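Laststead Barura Two-Finger Gripper - Demonstration Unit

Home > End effectors > Electric > Barura
Part no. 2174
Status: available for on-site demonstration
Page updated Apr 21, 2025

Overview

The Barura is an electric parallel gripper for light disassembly and sorting work. It mounts to a standard wrist flange and is supplied with two black articulated fingers, a wrist camera bracket and a single combined power and signal cable. The control box fits on a DIN rail. No compressed air is required.

The product is aimed at workshops that handle mixed equipment in small lots, where parts arrive in different colours, sizes and states of repair and a fixed jig is seldom worth the cost of machining.

Open day programme

Barura units are shown working at the Laststead open day in the Dumness workshop. The February session covered desktop computer teardown. Visitors stand behind the guard line and follow the wrist camera on a wall monitor. Each station has an operator at the pendant and a technician at the bench, and either can stop the arm.

The teardown station works on tower cases laid on their side with the cover off. Approach is from above, with the fingers angled into the drive cage end of the chassis. Cable harnesses are the main obstacle at this stage. They cross the board at varying heights, and a path taught on one case will not necessarily clear the next, even within the same model. 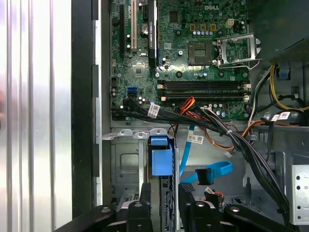

Rosemarie Hinrichs
Applications, Laststead

Dell desktops make a reasonable test article. The board carries vertical expansion slots and horizontal memory slots, so the wrist must be able to turn between operations without dragging its own cable over the case. With the memory slots and CPU socket empty, the remaining work is largely connectors and wiring. The light-blue SATA cables are easy to pick out against the chassis. Black cable on black cable is harder, and a barcode label wrapped on a harness is a useful visual reference.

Coin cells are on the manual removal list for this station. So are power supplies, which go to a separate bench unopened.

Software

Grip force, opening width and finger speed are set through Samir, the Laststead pendant application. Samir stores settings by job name and exports them as plain text. Camera video is passed through unprocessed - customers running their own vision software can take the feed directly from the control box.

Supplied with the demonstration unit

Gripper body with two fingers fitted
Camera bracket and fasteners
Control box and cable
Samir licence, single seat
Printed installation manual

The arm, flange adapter and guarding are not included.

Booking

Contact Tae-yang Moon at the Dumness workshop to arrange a visit or an on-site demonstration. Visitors may bring their own equipment for trial, provided it is disconnected from mains power and the cover screws have been removed. Closed footwear is required on the workshop floor. Safety glasses are provided at the door.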